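휴게실 정리용 양팔 로봇 구입 예산, 무엇을 먼저 계산해야 합니까?

장비·자동화 게시판 > 구매와 예산
2020년 9월

Sigrún Bundgaard

안녕하세요. 한국에서 일한 지 오래되지 않아서 문장이 어색할 수 있습니다. 미리 양해를 부탁드립니다.

저는 공유 사무실을 운영하는 회사에서 시설 구매를 담당하고 있습니다. 우리 건물에는 소파베드가 있는 휴게 공간이 여러 층에 있습니다. 저녁이 되면 바닥에 종이컵, 물병, 과자 봉지가 떨어져 있고 담요도 정리되지 않은 상태입니다. 지금은 청소 업체가 아침에 한 번 옵니다. 사장님은 저녁 시간의 간단한 정리를 바퀴가 달린 양팔 로봇에게 맡길 수 있는지 알고 싶어 하십니다.

두 회사에서 제안을 받았습니다. Celtero는 월 임대이고 한 달에 2,992유로입니다. Ivora는 본체를 구매하는 방식인데, 견적서에 집게(그리퍼) 예비 부품 한 세트가 877유로로 따로 적혀 있습니다. 본체 가격은 비밀 유지 약속이 있어서 여기에 쓰지 못합니다.

제가 알고 싶은 것은 다음과 같습니다. 첫째, 임대와 구매를 비교할 때 어떤 비용을 빠뜨리기 쉽습니까? 둘째, 바닥에 있는 작은 쓰레기를 줍는 일은 견적서의 "물체 집기 기능"에 당연히 포함된다고 생각해도 됩니까? 셋째, 시험 운영 기간은 어느 정도로 요구하면 좋습니까?

우리 바닥은 대부분 카펫입니다. 이것이 가격에 영향을 주는지도 궁금합니다. 경험이 있는 분의 답을 기다리겠습니다.

Damian Tokarz

그냥 로봇청소기 사세요. 싸고 편합니다. 우리 사무실은 두 대로 충분합니다. 그리고 쓰레기통을 더 크게 바꾸면 사람들이 잘 버립니다.

추가: 아, 물병도 줍는 것이 필요하다고 쓰셨네요. 그러면 로봇청소기는 안 됩니다. 그래도 쓰레기통 이야기는 맞다고 생각합니다.

Gopinath Murthy

저도 외국인이어서 제 한국어가 완벽하지 않습니다. 그렇지만 작년에 비슷한 장비를 검토했고 지금은 우리 연구동 휴게실에서 한 대를 시험하고 있으므로, 아는 범위 안에서 답을 드리겠습니다.

먼저 비용입니다. 저희가 처음 만든 예산표에는 본체, 배송, 교육만 있었습니다. 나중에 들어간 항목을 적습니다.

현장 설정 비용. 저희 공급자는 방 하나마다 따로 청구했습니다. 가구의 위치가 바뀌면 다시 설정해야 하는지, 그때 돈을 또 내는지 계약 전에 물어보십시오.

소모품. 손가락 끝 부분, 케이블, 배터리입니다. 견적서에 877유로로 적힌 세트에 무엇이 들어 있는지 목록을 받으셔야 합니다. 한쪽 손의 부품인지 양쪽인지도 확인이 필요합니다.

감독하는 사람의 시간. 저는 이것을 예산에 넣지 않아서 상사에게 설명하느라 고생했습니다. 시험 기간에는 항상 직원이 옆에 있었습니다. 그 직원의 급여는 다른 부서의 예산이었지만, 회사 전체로 보면 같은 돈입니다.

보험과 안전 점검. 이것은 나라와 건물마다 다르기 때문에 제가 말씀드리기 어렵습니다. 건물주에게도 서면으로 알리시기 바랍니다.

임대의 경우, 월 2,992유로에 수리 방문이 포함되는지가 중요합니다. 포함이 되어 있어도 "영업일 기준 며칠 안에"라는 문장이 없으면 고장 난 장비의 임대료를 계속 낼 수 있습니다. 저희는 8월에 그런 일을 겪었습니다. 팔 하나가 고장이 났고 부품을 기다리는 동안 요금은 그대로 나갔습니다. 지금은 사용하지 못한 날의 요금을 빼는 조항을 넣었습니다.

두 번째 문제에 대해서는, 절대로 당연하다고 생각하지 마십시오. "물체 집기"라는 말은 너무 넓습니다. 탁자 위의 상자를 집는 것과 카펫 위의 얇은 비닐을 집는 것은 전혀 다른 일입니다. 영업 담당자에게 말로만 설명하면 모두 가능하다고 대답합니다. 그래서 저는 실제 물건의 목록을 만들어서 계약서 뒤에 붙였습니다. 구겨진 종이컵, 옆으로 누운 투명한 물병, 과자 봉지, 작은 포장지 조각. 이렇게 하나씩 쓰고, 물건마다 23회 시도하여 결과를 기록하게 했습니다.
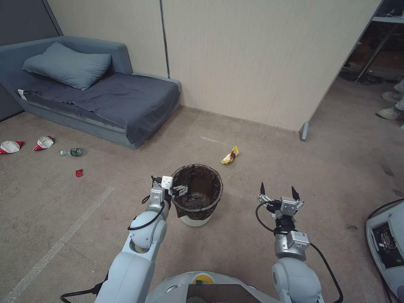
목록에는 쓰레기통의 종류도 반드시 쓰십시오. 안쪽에 비닐을 씌운 가벼운 통은 손이 닿으면 밀릴 수 있고, 비닐이 손가락에 걸릴 수도 있습니다. 저희는 통을 바꿀 것인지 장비를 조정할 것인지 결정하는 데 생각보다 긴 시간을 썼습니다. 통을 바꾸는 것이 훨씬 쌉니다. 그 점에서는 Tokarz 님의 말씀도 조금 맞습니다.

담요와 베개 정리는 별도의 항목으로 견적을 받으시기를 권합니다. 천으로 된 물건은 모양이 매번 다르고, 저희 공급자는 이것을 추가 기능으로 계산했습니다. 처음부터 전부 사지 마시고 쓰레기 줍기만 먼저 하셔도 됩니다.

카펫 자체 때문에 가격이 오르지는 않았습니다. 다만 털이 긴 카펫이라면 바퀴와 집기 시험을 꼭 그 위에서 하십시오. 공급자의 전시장은 바닥이 매끈한 경우가 많습니다.

시험 운영은 최소한 두 달을 추천합니다. 첫 달은 설정과 수정으로 거의 다 지나갑니다. 비용을 낼 수 없다고 하면 첫 달만이라도 할인을 요구해 보십시오.

Kirsten Fogh

위의 답에 대부분 동의합니다. 저는 구매 부서에서 일하기 때문에 서류에 관해서만 보태겠습니다.

두 제안을 같은 기간으로 놓고 비교하셔야 합니다. 임대는 한 달 가격이라서 작게 보이고 구매는 한 번에 내기 때문에 크게 보입니다. 저는 보통 3년으로 계산합니다. 그리고 구매 쪽에는 3년 뒤의 중고 가격을 0으로 넣습니다. 이런 장비의 중고 시장을 저는 아직 믿지 못합니다.

소프트웨어 사용료도 확인하십시오. 우리가 Opoku라는 공급자와 이야기했을 때, 본체를 산 뒤에도 해마다 사용료가 있다는 내용이 부록에 작은 글씨로 있었습니다. 사용료를 내지 않으면 장비가 멈추는지, 업데이트만 없어지는지 물어보시면 됩니다.

제가 Murthy 님과 생각이 다른 것은 시험 기간입니다. 두 달은 공급자가 싫어할 것입니다. 저라면 한 달을 무료로 요구하고, 합격 기준을 못 맞추면 한 달을 자동으로 연장하는 조건을 쓰겠습니다. 기준은 숫자로 쓰십시오. "만족스럽게"라는 단어는 나중에 싸움이 됩니다.

Sigrún Bundgaard

세 분 모두 감사합니다. 물건 목록은 이번 주에 우리 청소 업체와 같이 만들겠습니다. Ivora에 사용료를 문의했는데 아직 답이 없습니다. 한 가지만 더 여쭙겠습니다. Murthy 님, 물건마다 시도한 횟수는 양쪽 팔을 따로 계산하셨습니까?

Gopinath Murthy

처음에는 합쳐서 계산했습니다. 그랬더니 한쪽 팔만 잘하는 것을 늦게 알았습니다. 따로 하십시오.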